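How to run a robot demo table at an open day

30 December 2019

We opened the Fusgate workshop to visitors in October and 62 people came through, which was far more than we'd planned for! A few of you have asked how we set up the hand demo, so I've written it all down while I still remember it.

Before the doors open

Mark a line on the floor with bright tape, well outside the arm's full reach, and keep everyone behind it while the power is on. Put one person on the stop button and give them no other job. Concetta Gatti did ours and she was brilliant at it.

Run the whole routine from start to finish, twice, at the speed you'll use on the day. Ours was a slow one: wave, point, close the hand, open it again. Slow is lovely to watch, and people get time to ask things.

Keep each group to six. We tried 18 in the first slot and the ones at the back saw nothing but coats.

During the demo

Start with the arm still. Say what it is going to do, then let it do it. Children like to guess which joint will move first, so let them shout out!
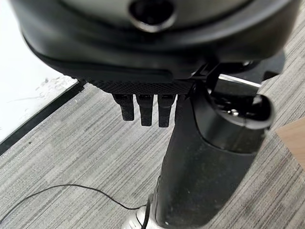 Questions about the hand will take up half your slot, so stop the routine and leave time for them. Ask people to look before you explain anything. The fingers hang side by side below the black housing, and it's worth pointing out the slots or joint openings up where they meet the patterned underside. Someone will ask how it compares with their own hand, and then you're away, talking about thumbs and grip for ten minutes.

Afterwards

Send the arm back to its rest position, switch off, and only then lift the tape. Write down the questions you couldn't answer. We had a whole page, and we're working through them for the next open day at Camano.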